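Homeware & Small Kitchens > Tableware > Plastic sets: storage, residue and what to keep

umport_kit
Posted in November, 7:40 pm

I'm setting up a kitchenette with one shelf and a single drawer. The tableware is a pastel plastic set: plates, bowls, a tumbler. Cookware is one navy saucepan with a glass lid. Everything is laid out on a white table at the moment so I can work out the stacking order before it goes on the shelf. 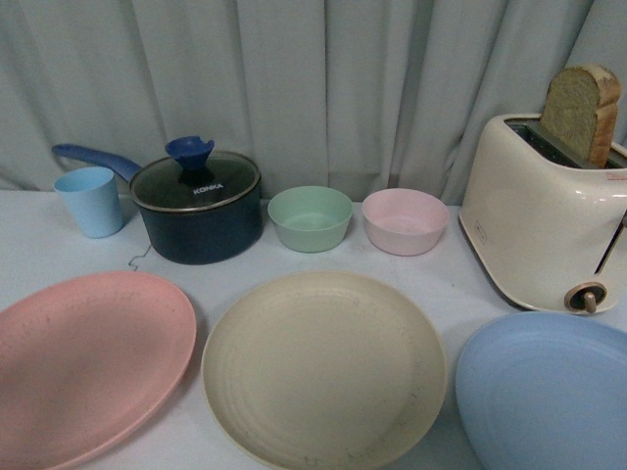
Shelf clearance is the constraint. The saucepan with the lid on uses most of the height because of the knob, so nothing goes on top of it. My current plan is bowls nested on the plates, tumbler inside the top bowl, pan to the right with the handle toward the back wall.

Questions:
1. Is it worth inverting the lid to get the height back?
2. Does anyone put liners between matte plastic plates?
3. The plates pick up specks very easily. Rinse before every use, or store them covered?

govitz
7:58 pm

1. Yes. Invert the lid and the knob goes down into the pan. Check that the rim seats evenly first. On some pans the knob is taller than the pan is deep and the lid will rock.
2. No. Liners are for glazed ceramic and nonstick cookware. Plastic on plastic will scuff a little, but a matte finish hides most of it.
3. Store the plates face down. That solves it.

mabuza_shelf
8:15 pm

Disagree with govitz on 2. Matte plastic scuffs show up as shiny patches, and on pale colors you see them whenever the light comes in low. I ran an earlier set without liners and the top plate was fine, but everything under it had polished arcs where the foot of the next plate sat. Paper towel cut into circles works. So does thin felt if you wash it.

Agree on the inverted lid, with one condition. Glass lids with a metal rim should not take weight when they are upside down. Keep that space clear.

govitz
8:22 pm

Polished arcs are cosmetic. If the shelf is short on height, adding felt between every plate is the wrong trade.

mabuza_shelf
8:26 pm

Paper towel adds almost nothing. The OP asked whether anyone does it. I do.

umport_kit
8:49 pm

Thanks both. The lid inverts without rocking, so that part is settled. I'm undecided on liners.

On the specks: the light blue plate is the worst for it. Gray and brown bits, mostly near the rim and along the raised ring. The colors are pale enough that anything dark stands out. Wiping with a dry cloth seems to move them around instead of lifting them.

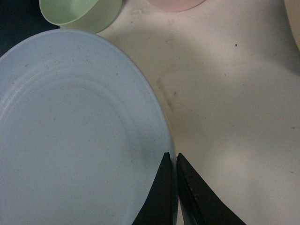
I tried a second pass with a damp microfiber cloth on one of the bowls and that did better. I have not done the plates yet. Would dish soap leave a film on a matte finish?

homanley9
9:10 pm

A dry cloth on plastic builds up static, and static pulls dust back onto the surface. Stop doing that.

Procedure I use:
Warm water, a small amount of dish soap, soft sponge.
Work along the molded ring with the sponge edge. Residue collects in the groove.
Rinse 2 times. Film on matte plastic is nearly always soap that was not rinsed off.
Air dry on a rack. No towel.

If specks remain after that they are either embedded or part of the finish. Some of these sets are speckled on purpose, so compare against an area you know is clean before you start scrubbing.

govitz
9:17 pm

Seconding the point about speckled finishes. I once spent an evening with baking soda on a bowl that was made that way.

Face down storage still stands. It keeps dust off the eating surface and costs nothing.

mabuza_shelf
9:31 pm

Face down puts the rim on the shelf. If the shelf is dusty you have moved the problem to the rim, and people touch the rim. Wipe the shelf first or put down a mat.

Also, do not use baking soda or melamine foam on matte plastic. Both are abrasive. You can get away with it on a gloss surface for a while, but on matte you will see every stroke.

homanley9
9:44 pm

Correct on melamine foam. I would use 1,000 grit before I used that, and I would not use 1,000 grit.

For stacking order I would change one thing. Put the tumbler next to the bowls, upside down. A cup inside a bowl has to come out every time someone wants the bowl, and in a kitchenette that is most of the time.

umport_kit
10:05 pm

Good point about the tumbler. There is room to the left of the plates if the pan handle points back.

Revised plan: shelf mat, plates face down with paper towel between them, bowls stacked separately, tumbler inverted at the left, pan at the right with the lid inverted. Everything gets washed and air dried before it goes up. I'll measure the remaining clearance once the mat is in.

govitz
10:12 pm

Fine. I would still skip the paper towel.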